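Jivness – notes from a small kitchen
Cleaning the fiddly bits of a little cooker
Posted April 8, 2020 by Dela Asante

I had plenty of messages in March after I wrote about descaling, and most of them asked about something else entirely: how do you get a small cooker clean when it's all knobs and corners? A big oven you can at least get your arm into. With the compact ones you're poking about with a cloth over one finger, and the grease always seems to be just where the finger won't go. So these are my own habits, picked up over 12 years of kitchens that were never quite big enough.

First job, before any water comes out: switch off, pull the plug and let everything go properly cold. I go and do the beds or ring my sister.

Start with the dials

People scrub dials far too hard. The printed marks around them are the first thing to go, and then you're guessing your settings for ever more (I had an old Wojcik hotplate with not a single number left on it, and my porridge suffered). Use a soft cloth, warm water and a tiny drop of washing-up liquid, wrung out until it hardly feels damp. Wipe round with the curve of the printing. If your dial has a raised grip across the middle, muck collects along both sides of it, and a cotton bud does the job beautifully.

I do like doing this bit down on the floor with the thing on its own in a good patch of light, because greasy fingerprints on white plastic vanish completely in a dim corner and then leap out at you when visitors come.
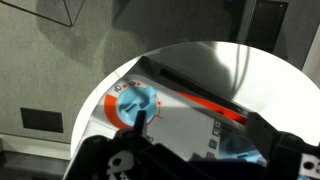
Light blue dial, orange arc, little grey pictograms – go gently round all that printing.

If a dial pulls off (check the booklet, and don't force it), wash it in the bowl and leave it on a tea towel until it's bone dry. Long slots and channels I do with a dry pastry brush first. Wet crumbs turn to paste in a slot and you'll be there all afternoon.

On to the top

Lift off the grate if yours lifts off, and soak it for half an hour while you get on with the rest. Cast iron is the exception! A quick wash, straight on to drying, and a wipe of oil on a bit of kitchen paper. I once left a cast-iron one in the sink overnight and it came up orange.

The burner cap wants a different approach. Those little holes clog, and a wooden cocktail stick will clear them without scratching. I don't use wire. Shake the cap out over the bin afterwards, as whatever you've loosened likes to stay inside.

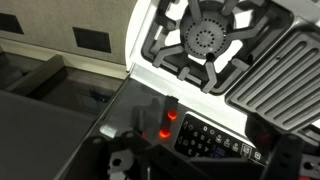 Black grate and grey ribbed griddle, with only a narrow strip of white to get your cloth into.

For a ribbed griddle, work along the grooves and never across them. My best tool is an old toothbrush with the bristles cut down to half their length, so they're nice and stiff. Bicarb and water mixed to a thick paste, left on for 5 minutes, lifts most things. Rinse twice or you'll taste it.

Buttons get a barely damp cloth and nothing sprayed anywhere near them. Spray the cloth, never the panel. I've killed a timer that way – a nice one, too, from the Restmont shop.

The door and the sides

Dark glass hides a lot, so crouch down and look along it with the light coming from one side. White vinegar and water, half and half, then a dry cloth straight after. The edge where the frame meets the glass takes a cocktail stick wrapped in a scrap of cotton.

Pull the whole thing forward now and then as well and do the sides, going carefully round any catches or clips, as dust turns sticky behind them. If you can stand it on a table you can walk right round, so much the better for your back.
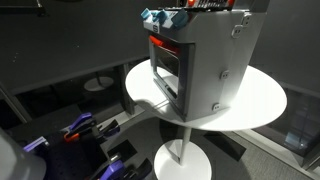 Mawuli Bawa swears by doing the door glass before anything else, while the cloth is fresh, and reckons that vinegar is a waste of time next to a scrunched-up sheet of newspaper and plain hot water.

I've tried the newspaper since, and the shine is lovely, but my hands were black and so was the tap. I'll stick with vinegar on the glass and keep the newspaper for under the grate while it dries.

Next time, the Brellmont kettle and its horrible lid.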